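Pricing the Gripper, Forgetting the Hours

When Liliana Santoro drew up her first equipment budget for laundry-folding work at Umano, hardware took up most of the page. The hand-held grippers were listed at $379 each, with a spare set of fingers at $26. Operator time had a single line near the bottom.

The second version, finished in February, put the lines in a different order. Santoro now starts with the garment and works back to the tool. Trousers are the hardest item to cost, as they are long and soft and an operator has to reposition several times per fold.
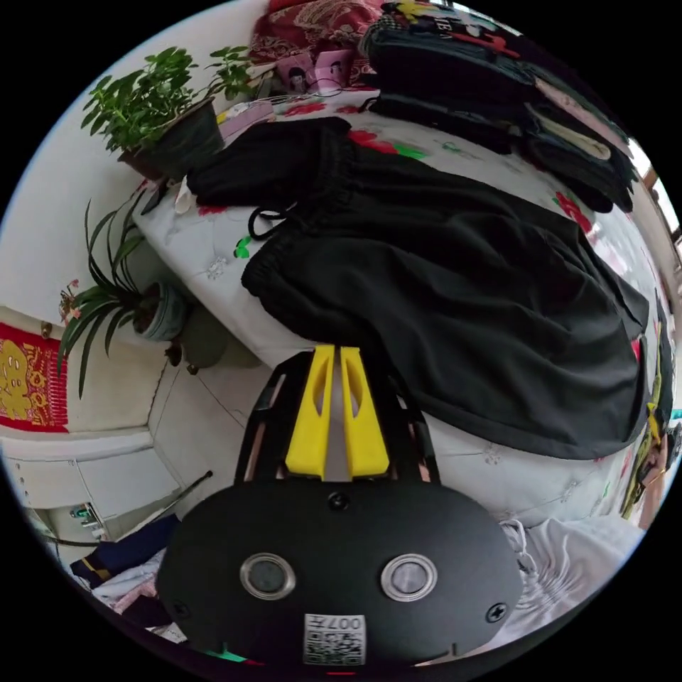 Her estimate allows 39 paid hours per site. Travel, setup and sorting clothes between runs are billed at the same rate as folding. Remo Pace, who handles purchasing, wanted a lower rate for setup and was turned down.

Two grippers per site is the minimum order. A single unit saves money until a screw works loose, and then the site stops.
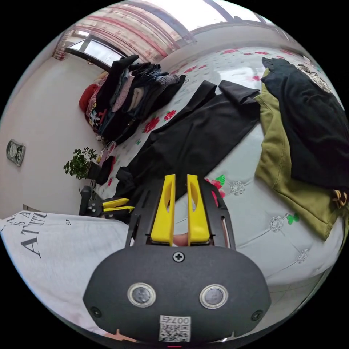
What to put on the purchase order

Pace asks suppliers to quote fingers, mounting plates and housings as separate items. Grikov does this by default. Cocco quotes only complete units, and its price looks better until the first replacement.

Labels need a line too. Each unit should arrive with a printed code that matches the asset register - relabeling 113 units at Grenport took Tullio Martinelli most of a month. 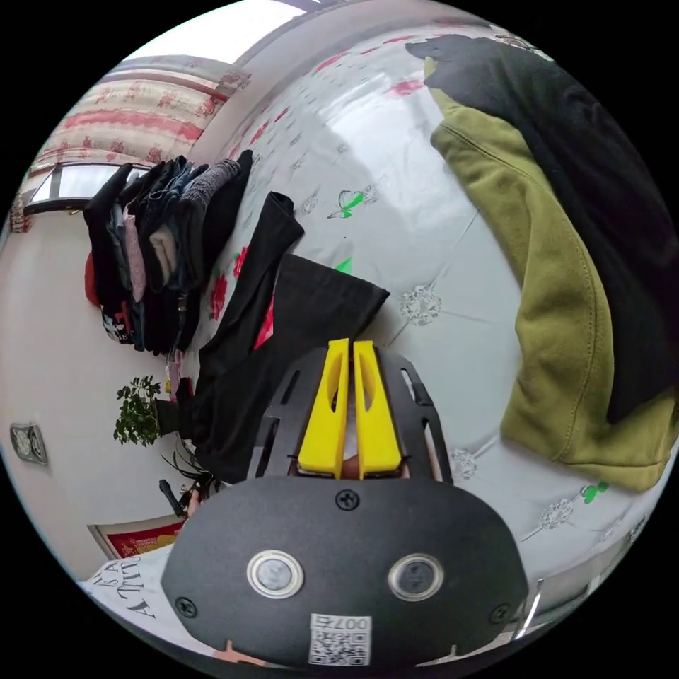
Storage and data transfer belong under running costs, reviewed each quarter. Santoro holds back a reserve for second visits and releases it only after the recordings have been checked.

Homes cost more per hour than a rented studio with a folding table. Beds are low, and space to stand is limited. Volodymyr Hordiienko, who schedules the visits, books two people for each.

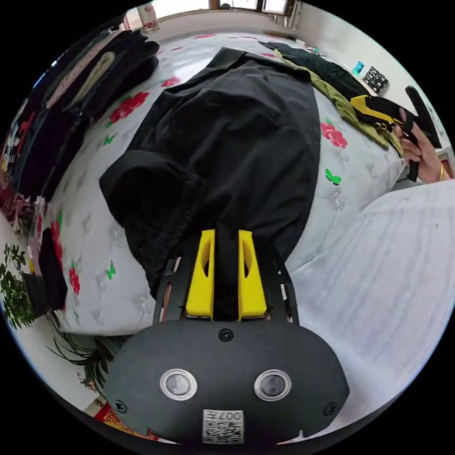
He also pays the household a flat fee, entered under site costs. Deposits on leased units stay off the operating budget and are tracked on their own sheet, with the return date beside each serial number.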